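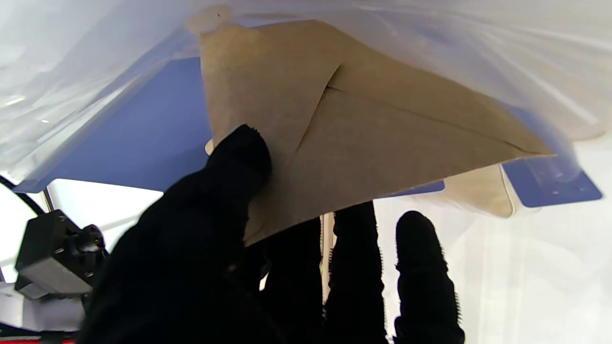 Candlemas Walk (Flevitz)

Print | E-mail

The Candlemas Walk is a yearly prayer procession between the parish church in Flevitz and the hillside chapel at Plundunar, held in February on the feast of the Presentation. I've walked it more times than I can remember and I've been looking after this entry for a while, so forgive me if it sounds like somebody talking (it is!). Last updated 16/03/2023.

Name and date

Candlemas falls on February 2, forty days after Christmas if you count Christmas itself, and it's the day when candles are traditionally blessed for the year ahead. Older people in Flevitz just call it "the Walk," and you'll also see "Plundunar Candles" in parish bulletins. When the weather is truly awful the Walk moves to the next day, but the blessing stays put and takes place in church.

Route

The procession leaves by the north door after the candles are blessed, follows the creek as far as Kekana, and then climbs the old farm track to the chapel. The climb is roughly 190 feet, which sounds like nothing until you try it in the dark with a candle in one hand and a hymn sheet in the other. Most people stop at the Kekana bridge to relight - the wind comes straight down the creek there and I have never once got across with my flame going.

At the chapel there's a short Mass, the Song of Simeon is sung, and everyone is blessed at the door on the way out. Then it's soup in the Trendano hall, back at the bottom of the hill, and I'd happily do the climb twice for the barley one.
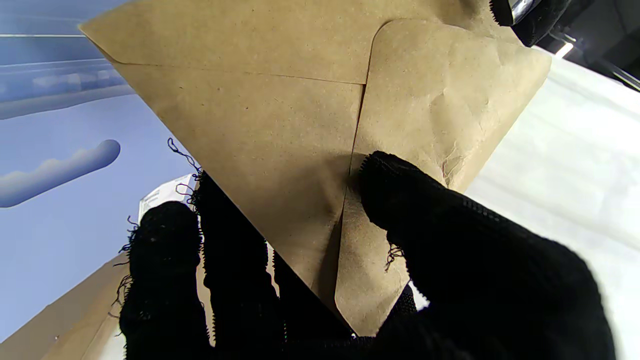 History

The parish diary first mentions the Walk in connection with a hard winter, when the chapel was cut off by snow and a group from Flevitz carried candles up to it on foot. I love that story, though the diary doesn't give a year and the handwriting is dreadful. The custom lapsed for a long stretch and came back 31 years ago. The chapel holds 100 people at a squeeze, so latecomers now follow the Mass from the porch, with the doors left open.

Music

"Hail to the Lord Who Comes" is the usual opening hymn. Between Kekana and the chapel people say the rosary, or just catch their breath - the track gets steep after the second gate and the singing tends to fall apart there anyway.

See also

Presentation of the Lord
Blessing of candles
Plundunar chapel

Print | E-mail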